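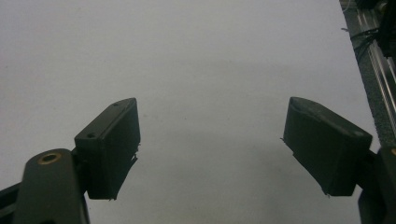
The table top, pale gray and plain.

On 17 January 2019 a member of the Flernton list wrote:
> Which desk lamp is good for a small white table? Mine is
> from Vurkon and the light comes back in my eyes.

I have the same trouble with a white board on my wooden table.

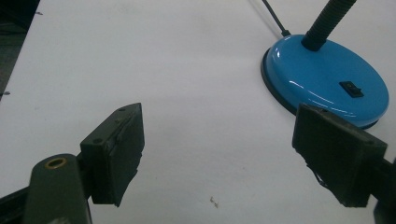 My lamp is blue, with a round base and the switch on the base, so I can find it without looking. I paid 500 rupees at Rajput, and a new bulb was 2 weeks in the post.

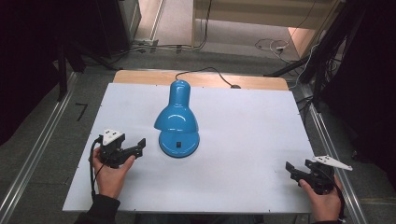

Please try first to turn the shade up to the wall. The light becomes softer and the white top shines less. If it does not help, I would ask for a gray desk mat. I will order mine in February.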